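Section 4. First Session With the Hand-Held Gripper

Drarport Robotics Club, Team Handbook
Revised February 8, 2019

By now you have read Section 3, or you have told Ultan Lenihan that you have read Section 3, and he has decided to believe you. You have a charged gripper, a partner and a task card. Allow a full evening for your first session. The kitchen corner of the shop is booked through the sign-up sheet on the door, and writing your name over someone else's does not count as booking.

4.1 Before you pick anything up

1. Check the finger pads. Both black inserts should sit flush in their holders and meet cleanly at the bottom of the V. If one wobbles, press it in until it clicks.

2. Wipe the pads with a damp cloth. Do not use the orange hand cleaner. The Rudd team did, and spent April chasing a cucumber across the table.

3. Wipe the lens with the gray cloth. The gray cloth is for lenses only. It has been used on a pizza box once and we are still sad.

4. Squeeze and release the trigger ten times. The fingers should open all the way on every release. If they stick, stop and see 4.4.

5. Open Zesunis on the club laptop, choose New Session, and type your team name. Please spell it the same way every time. We currently have four teams called Bruvico, and they are all the same two people.

Note: The memory card holds 500 clips. The software will warn you when it is full, in a font size chosen by someone with excellent eyesight.

4.2 Setting up the corner

6. Put the marker sign where the camera can see it, facing the table. Keep it upright and keep your sleeves off it.

7. Turn on all the overhead lights. Half the lights give you half the tracking.

8. If your task card uses the refrigerator, open the door fully before you start recording, unless opening it is the task.

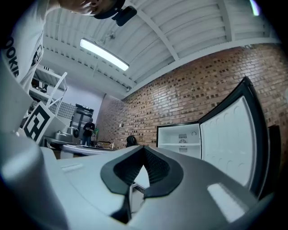

Figure 4-1. Gripper held at working height, refrigerator door open, marker sign on the left.

9. Put on the head strap if your card calls for one. It should be snug. If you can feel your pulse in your eyebrows, loosen it one notch.

CAUTION: The strap makes you taller than you think you are. Mind the shelves when you stand up.

4.3 Recording

10. Hold the gripper still for three seconds and press the side button. Wait for the beep.

11. Do the task at the speed of a person who is being paid by the hour. Fast clips look impressive and train nothing.

12. Close the fingers on the object before you lift. Scooping is a fine technique for ice cream and will get your clip rejected.

13. Set the object down, open the fingers, back away, and press the button again.

14. Say out loud whether the clip was good or bad. Your partner writes it down. Partners may disagree, but only in pencil.

Note: Bad clips are allowed. Label them and keep going. Last season's winning entry was trained on 1,284 clips, of which 880 were kept. The rest live in a folder named Learning Experiences.

CAUTION: Keep your free hand out of the V. It will not injure you, but it will pinch, and the microphone is on.

4.4 If something goes wrong

Fingers stick: look for crumbs in the slot between the pads. There will be crumbs.

No beep: the battery is low, or you pressed the battery cover.

Tracking lost: walk back toward the marker sign, hold still, and wait for the green bar. Waving the gripper around does not help, however natural it feels.

Zesunis freezes: wait one full minute before you force it to quit. Count if you have to.

4.5 Packing up

15. Copy your clips to the club drive and check that the number on the drive matches the number on the card.

16. Close the refrigerator.

17. Go back and check that you closed the refrigerator.

18. Return the gripper to its case, fingers open, and plug in the charger. Sign the log with a name we can read. Section 5 covers labeling, and you will want a snack for it.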